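Moving My Mother's Recipes Off Index Cards

By Sanaa Ragab
Filed under Home, Family

I spent most of December typing up my mother's recipe cards. There were 1197 of them, in two shoeboxes and a tin, and I know the number because the spreadsheet gives it to me at the bottom. She started writing them when she was first married and kept going until her hands got too stiff for a pen. My brother wanted copies, my cousin wanted copies, and I wanted to stop worrying about a burst pipe.

I had put this off for years. I thought of it as one big job and could never find a week for it. What got me going was a phone call with my friend Xiuying Yu, who had done the same thing with her father's letters. She did ten a day after breakfast and stopped at ten even when she felt like going on. I tried ten and found I could do thirty, but I kept the rule about stopping.

I worked standing up at the kitchen counter, mostly. The table is too low for me and my neck complains. I would clear a space, put the laptop at one end and lay the cards out in rows. 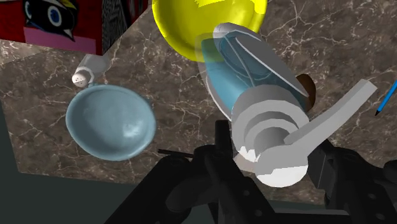
What I kept and what I left out

Not every card was a recipe. Some were lists of who came to dinner and what they were given, so she wouldn't serve the same thing twice. A few were knitting patterns. One was a set of directions to a house in Brirden, with no name on it, and my aunt doesn't know whose house it was either. I typed all of those too and put them in a separate sheet.

Duplicates were harder. My mother copied out a recipe again whenever she changed it, and she didn't throw the old card away. There are five cards for lentil soup. The first has cumin and no lemon, the last has lemon and twice the cumin, and the ones in between show her getting there. I typed all five. My brother said that was silly and I should give him the last one. In his copy I did.

I left out the ones cut from magazines, unless she had written on them. If she had crossed out the butter and put oil, it went in. If it was a clean clipping glued to a card, I took a picture of it and moved on. Most of those I don't believe she ever cooked. There was one for a salmon mousse in the shape of a fish, and I would have remembered that.

The measurements

She used a tea glass for almost everything. "Two glasses flour, half a glass oil." The glass itself broke when I was in high school. We had others from the same set, and my cousin still has one, so I asked her to fill it with water and weigh it. It came to less than I expected. I had been using a regular cup and wondering why my cake was never like hers.

I did not convert the cards themselves. I typed what she wrote and put my own note in the next column. If I get something wrong, whoever comes after me can still see the original. This doubled the time on some of the baking cards, and I think it was worth it.

Oven temperatures were another matter. The early cards say "hot oven" or "bread oven." Later, when they moved to the apartment on Skoltard, she had a stove with numbers on it, and the cards have numbers. That stove ran cold, so everything from those years is written too high. I burned two trays of cookies before I worked that out.
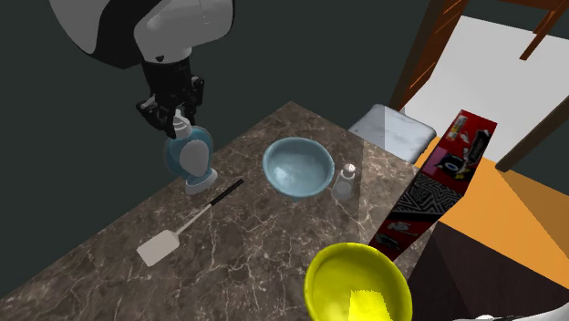

1197 cards, 3 minute read

The handwriting

Her writing was small and leaned to the right, and she used whatever pen was near. Blue ballpoint held up well. The felt-tip ones faded badly, and for those I held the card at the window in the late morning. Grease spots were less of a problem than I thought they would be. Ink under a grease spot is often easier to read than ink beside it.

She also mixed languages. The ingredients are mostly in English, because she copied them onto shopping lists, and the instructions are in Arabic, because that was how she talked to herself when she cooked. I can read it, slowly. For words I couldn't make out I sent a photo to my aunt, who answered within the hour every time and usually added that my mother had the recipe from her in the first place.

I tried one of those scanning apps on the first day. It read "onion" as "union" and gave up on the Arabic altogether. I deleted it and typed.

Printing it

My brother wanted a book. I priced it at three places and went with Duan, a copy shop near my work, which did spiral binding so it lies flat. I picked 60 recipes for that, the ones people ask for. The full set is a file, and everyone in the family who wants it has it now. I also put a copy on a memory stick, and that is in my desk drawer with the passports.

The cards went back in their boxes in the order I found them. It isn't alphabetical and it isn't by type. Soups sit next to pickles and then there is a run of nothing but rice. I thought about sorting them and decided to leave them alone.

I have cooked eleven of the recipes since I finished. The stuffed cabbage took me all afternoon and was too salty, which may be my tea glass again. The semolina cake came out right the second time. Next I want to try the apricot one, but the card says to soak the fruit "until it is ready," and I still have to call my aunt about that.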